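4.2 Picking things up off a bed

I had assumed, going in, that the bed would be the easy bit. We had already spent most of the summer on the kitchen at Etholm (Section 4.1), where everything is hard and shiny and slides off things, and when Inese Siliņa drew up the list of bedroom chores I remember looking at "clear clothes from bed" and putting a tick beside it before we had started. A bed is big and flat. It's at a decent height. If you drop something on it nothing breaks! So I was rather looking forward to a quiet week, and I'd like to set down what went on instead in the order we learned it, partly for anyone setting up the same task and partly because the tidy version in our earlier workshop note left out most of the awkward parts.

The chore as we gave it to the robot goes like this. One or two pieces of clothing are lying on a made bed. Each has to be picked up, brought clear of the bedding and put in the hamper by the door, and the bed has to look afterwards much as it did before. That last clause was Kiri Treloar's and it caused more arguments than anything else in this section. I thought it was fussy. Kiri said (quite rightly, I now think) that if you come home and the clothes are gone but the duvet has been hauled halfway across the room, you don't feel that anybody has done you a favour, you feel you have a bed to make.

We ran 934 attempts in all, counting each garment as one attempt, so a bed with two things on it gives two. All were done with the two-handed setup from Section 3, five fingers on each hand, and the camera up at head height. Kiri's clause turned out to matter because the commonest way of going wrong was picking up the duvet as well. A duvet cover is soft and it wrinkles, and so is a T-shirt, and a fingertip pressing down on one through the other can't tell you much about which it has hold of. We'd see the fingers close nicely, the arm would lift, and up would come the shirt with a great tent of bedding underneath it. 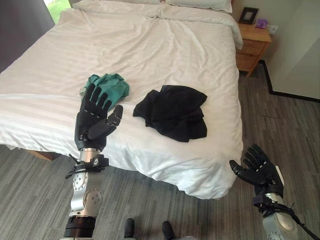 Our first fix was to make the hand gentler. I'm a bit embarrassed by how long we stuck with this one. The thinking was that a person plucking a sock off a bed hardly touches the bed at all, so we turned the closing force down and down until the tenting nearly stopped, and by then the hand was dropping anything heavier than a vest. Jumpers were hopeless. A jumper would get as far as the edge of the mattress and then slither out sideways, usually on to the carpet, and once a thing is on the carpet beside a bed it is in just about the worst place for an arm to reach (we counted those as failures and picked them up ourselves).

What helped far more was changing where the fingers went. Jucélia Sales had been watching her own hands at home, and she pointed out that she nearly always goes for a bit that sticks up: a fold, a sleeve end, a ridge in the middle of the heap. She pinches that, lifts a little, and has a look. If the cover comes up too she gives it a shake. So we dropped the idea of going for the middle of the garment and had the planner pick the tallest ridge, pinch it with thumb and two fingers, raise it by a hand's height and wait. The waiting is dull to watch, I'll admit, but it gives the head camera a clear view of what is hanging from what, and the choice between "carry on" and "let go and try again" can be made from that view alone.

The shake took us another fortnight. Érica Prado wrote four versions of it. The first flung a scarf behind the headboard, where it stayed until September. The version we kept is more of a wobble, two small side-to-side movements with a pause between, and it lets go of the bedding more often than you'd expect from something so feeble-looking. I still think a proper flick would do better for heavy covers, but the wrists complain and Érica has asked me to stop bringing it up.

Colour was the other thing. Dark clothes on a pale bed are easy to find and surprisingly hard to read. The outline is lovely and crisp, so the system knows where the garment is straight away, but inside the outline the folds all go to the same near-black and the ridge finder has very little to work with. Middling colours did best. White on white we tried for one afternoon and gave up on, and I would like to be plain about that: white shirts on white bedding are not in the 934, and anyone reading our numbers with a hotel in mind should bear it in mind. Rogério Prado thinks a lamp set low at one side would bring the folds out by shadow, and he may well be right, but we had promised ourselves not to go about rearranging people's lighting.

On using both hands. Our plan was for one hand to lift while the other held the bedding down, the way you'd steady a tablecloth. It works, when it works, and we have a few runs that I would happily show to my mum. Mostly, though, the second arm got in the way. From the foot of the bed both arms have to reach forwards over the same stretch of cover, the shoulders are closer together than you'd like, and the planner spent so long working out how to keep the elbows apart that a single pick could take 60 seconds before anything had moved. With one hand working and the other parked up out of the way, the same pick took around 40. We went with one hand for everything except trousers.

Is it a chore done, then? My own feeling is that it's partly done. A person clears a bed in the time it takes to cross the room, and does it while thinking about supper. Ours needs a made bed, daylight, no white shirts, and somebody within shouting distance for the things that end up on the floor. It never once tore anything or hurt the bed, though, and the runs at the Trarwood house, which has a much lumpier duvet, came out less badly than I had feared. There were 39 of those, too few to lean on, and I have kept them out of the main results for that reason.

Folding what has been picked up is taken up in Section 4.3, where Inese's patience is tested a good deal further.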